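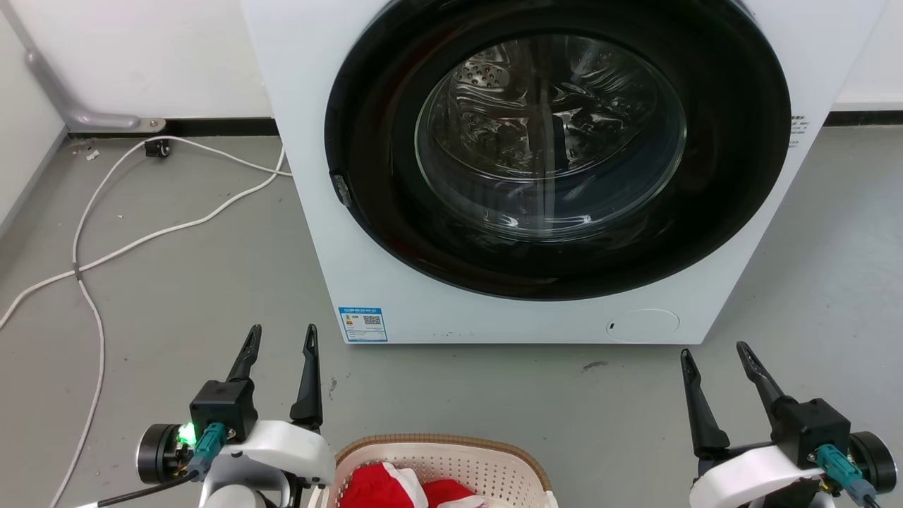
홈 | 강연 자료 | 행사 안내 | 자료실 | 문의

사순 시기와 재의 수요일의 이해
발표자용 원고
발표자: 에이노 케투넨(Eino Kettunen), 달트베리(Daltberg) 종교문화원

[인사 및 도입]

안녕하십니까. 달트베리 종교문화원에서 그리스도교 전례력 강좌를 맡고 있는 에이노 케투넨입니다. 바쁘신 가운데 참석해 주신 여러분께 감사드립니다. 오늘 말씀드릴 주제는 사순 시기의 유래와 재의 수요일 예식, 그리고 부활 대축일에 이르기까지의 흐름입니다. 특정 교파의 교리를 권면하는 자리가 아니며, 축일과 관습을 문화사적으로 소개하는 데 목적을 두고 있음을 미리 말씀드립니다.

(첫 번째 슬라이드로 넘긴다.)

[사순 시기란 무엇인가]

사순 시기는 부활 대축일을 준비하는 참회와 절제의 기간입니다. '사순'은 사십 일을 뜻하며, 예수가 광야에서 사십 일 동안 단식하였다는 복음서의 기록에서 비롯되었습니다. 구약 성경에도 같은 숫자가 여러 차례 등장합니다. 모세가 시나이산에 머문 기간, 엘리야가 호렙산까지 걸어간 기간이 모두 사십 일로 전해집니다.

서방 교회에서는 재의 수요일부터 성토요일까지를 헤아리되 주일은 단식일에 포함하지 않는 것이 전통적인 계산법입니다. 주일은 사순 시기 중에도 부활을 기념하는 날로 여겨지기 때문입니다. 동방 교회의 대사순 시기는 월요일에 시작하며 계산 방식도 서로 다릅니다. 청중 가운데 정교회 신자가 계실 경우 이 부분에서 질문이 나올 수 있으므로 비교표를 함께 제시한다.

(비교표 슬라이드. 잠시 읽을 시간을 드린다.)

[날짜의 결정]

부활 대축일은 춘분 이후 첫 보름달 다음에 오는 주일로 정해집니다. 따라서 해마다 날짜가 달라지며, 사순 시기의 시작일도 함께 이동합니다. 올해 서방 교회의 부활 대축일은 4월에 있습니다. 여기서 말하는 춘분과 보름은 천문 관측값이 아닌 교회의 산출표를 따릅니다. 서방 교회는 그레고리오력을, 다수의 정교회는 율리우스력을 기준으로 하므로 두 교회의 부활절이 일치하는 해도 있고 몇 주씩 차이가 나는 해도 있습니다.

[재의 예식]

재의 수요일에는 사제가 신자의 이마에 재로 십자 표시를 하거나 머리에 재를 얹습니다. 재는 관례상 지난해 성지 주일에 축복한 나뭇가지를 태워 마련합니다. 이때 "사람아, 너는 먼지이니, 먼지로 돌아갈 것을 생각하여라" 또는 "회개하고 복음을 믿어라"라는 말씀을 들려줍니다. 앞의 구절은 창세기에, 뒤의 구절은 마르코 복음서에 근거합니다.

재를 뒤집어쓰고 베옷을 입는 행위는 고대 근동에서 애도와 참회의 표시였습니다. 초기 교회에서는 공적 참회자에게 이를 적용하였고, 중세에 이르러 일반 신자에게 널리 확대되었습니다.

(포맘(Fomham) 소장 필사본 도판을 띄운다. 판독이 어려운 부분은 구두로 설명한다.)

[단식과 식생활]

과거에는 육류뿐 아니라 달걀과 유제품까지 삼가는 지역이 많았습니다. 사순 시기 직전에 남은 버터와 달걀로 팬케이크나 기름진 빵을 만드는 풍습이 여기에서 나왔습니다. 오늘날 가톨릭교회에서는 재의 수요일과 성금요일에 단식과 금육을 지키며, 연령과 건강에 따른 예외를 인정합니다. 개신교의 경우 교단에 따라 관행이 상이하고, 공식적인 단식 규정을 두지 않는 교단도 있습니다.

에렌(Eren) 지역의 사례를 간략히 소개합니다. 이곳 교구에서는 사순 시기 동안 금요일마다 간소한 수프를 나누고, 절약한 식비를 자선함에 넣습니다. 본당 기록에 따르면 지난해 이 나눔에 참여한 신자는 700명이었습니다.

[성주간]

사순 시기의 마지막 주간은 성주간이라 합니다. 성지 주일에 시작하여 성목요일의 주님 만찬 미사, 성금요일의 수난 예식을 거쳐 성토요일 밤의 부활 성야로 이어집니다. 성금요일에는 미사를 거행하지 않으며, 제대를 비워 둡니다. 부활 성야에는 새 불을 축복하고 부활초를 밝힙니다.

(시간이 부족할 경우 발 씻김 예식에 관한 슬라이드는 생략한다.)

[질의응답 및 안내]

질문은 다섯 분까지 받겠습니다. 교리상의 논점에 관한 질문은 각 교단의 공식 문헌을 참조하시도록 안내한다. 더 깊이 공부하고자 하시는 분께서는 본원이 발간하는 『노투모라(Notumora)』 제7호의 전례력 특집을 참고하여 주시기 바랍니다. 안내 데스크에서 열람하실 수 있으며, 오늘 사용한 비교표도 같은 곳에 비치되어 있습니다. 경청해 주셔서 감사합니다.

원고 최종 확인: 2022년 2월 23일

공유 7 | 댓글 5
달트베리 종교문화원 | 문의: 강연 자료 담당 | 무단 전재 금지 | 맨 위로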